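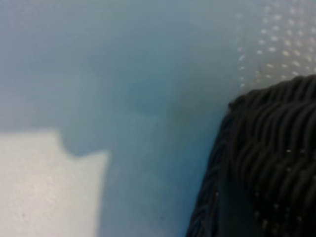 Pale blue and off-white, close up.

Keep a carrying diary with us: call for participants

October — posted by the Cesley Project

How do you get the groceries from the car to the kitchen? What do you reach for when the tomatoes need picking, or when the clean towels have to go upstairs and you already have a coffee in one hand? We want to know, and we'd love for you to help us find out.

The Cesley Project is looking for people to keep a carrying diary for five weeks this winter. It's a small notebook where you write down what you moved around your home, what you moved it in, and anything you noticed along the way. A plastic tub counts. So do a coat pocket, a stroller, a baby sling, the front of your sweatshirt pulled out like an apron, and the canvas bag that has been hanging on the same doorknob for years.

We ran a first round of diaries in Prirside last winter and it was a delight from start to finish. People sent back 2,011 pages. There were drawings in the margins, a recipe for plum cake, and one long and very good argument between two sisters about the right way to pack eggs. We typed up every page and have been reading them aloud to each other at lunch ever since.

What we learned was full of surprises (to us, anyway). Most households have one container that does nearly everything, and it is hardly ever the one they bought for the job. People with bad knees plan their day around stairs in ways their own families hadn't noticed. Kids carry far more than grown-ups give them credit for, and they like being asked about it. Handles came up on almost every page, mostly as complaints.

Now we want to go wider. The new round takes in Fumier and the farm roads out toward Salminen Lake as well as Prirside, and we're hoping to fill 3,000 pages this time. We'd especially like to hear from people who live alone, people who rent upstairs apartments, anyone who gardens or keeps animals, and anyone who has changed how they carry things after an injury or a new baby.

You don't need to write well. You don't need to spell well, either! Some of our favorite pages from the first round are lists of four or five words: "wood, wet, too much, dropped." If you'd like to talk your diary into a phone, we can take recordings and type them up for you. We can also take diaries in Spanish, and larger notebooks with wider lines are ready for anyone who asks.

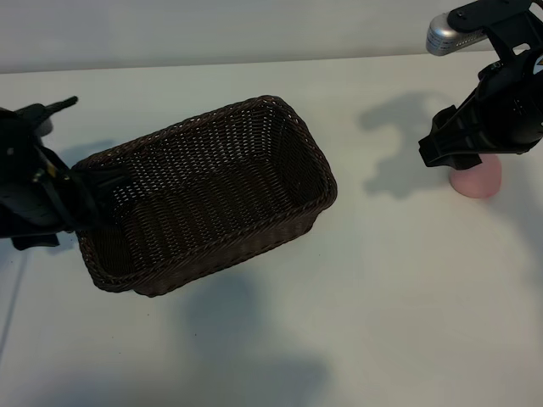
It took me a week to see how often I was walking back to the car for one more bag, a diary keeper from the first round wrote on her last page, and another week to admit that I sort of liked the walk. She has signed up again, and so has her neighbor.

That's the kind of thing we hope for. The diary isn't meant to make you more efficient, and we won't send you tips. We're interested in the habits you already have, including the ones that make no sense to anyone else in the house.

What you'd be doing

You'd write in the notebook on at least three days of each week, for as long or as short a time as you like. Most people in the first round spent ten minutes after supper. In the middle of the five weeks we'd call you for a chat, usually half an hour, at a time that suits you. At the end you'd mail the notebook back in the stamped envelope and come to a supper if you feel like it — soup, bread, pie, and a long table covered in everybody's notebooks.

What you'd get

A $120 gift card for a grocery store near you, sent in two parts. A bound copy of the finished book, which we plan to print next fall. Your own notebook back, if you want it, once we've copied it. And the supper, of course.

Who can take part

Anyone 16 or older who lives in Prirside, Fumier or the Salminen Lake area and expects to be home for most of the five weeks. Younger kids are welcome to share a diary with a parent or guardian. If two people in one home would like to keep separate diaries, please do. The pair in the first round who did this disagreed about almost everything and we learned a lot from both.

Your name won't appear in the book unless you tell us you'd like it to. You can stop at any point and keep the first half of the gift card.
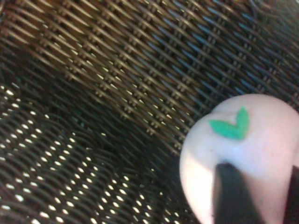 HOW TO JOIN

Pick up a sign-up card at the Fumier branch library or the feed store in Prirside, or call the project office between 9 a.m. and 4 p.m. and we'll fill one in for you over the phone. The card asks for your name, your address, how many people live with you, and whether you have stairs. There's one more line at the bottom: "Something I carry that I wish I didn't have to." Answer that one any way you like. We had a lot of wet laundry last time, and one tuba.

Cards need to reach us before the end of the month. We'll write to everyone who applies, and notebooks will go out in the mail the week after. If we get more cards than we have notebooks we'll start a waiting list for spring.

We're also hiring one part-time reader to help type up the pages from January on. It's 12 hours a week at $22 an hour, at home or in our office, and the work suits someone patient with handwriting and fond of other people's grocery lists. Write READER on your card and we'll send the details.

Comments (4)

Reader in Fumier: Does a wheelbarrow count? Mine goes everywhere but indoors, and I've been tempted.

Cesley Project: It sure does. Please tell us about the tires too.

Lakeside reader: I kept a diary last time and my grandson still asks what I carried today. Signing up again. Will the supper have the same pie?

Upstairs on Mill Street: Three flights, no elevator, two cats and their litter. I think you need me.

Related

Notes from the first Prirside diaries
Pages we loved: eggs, firewood and a tuba
Looking back at the 1,864 flood and what people saved first: a talk in Fumier
Winter hours at the project office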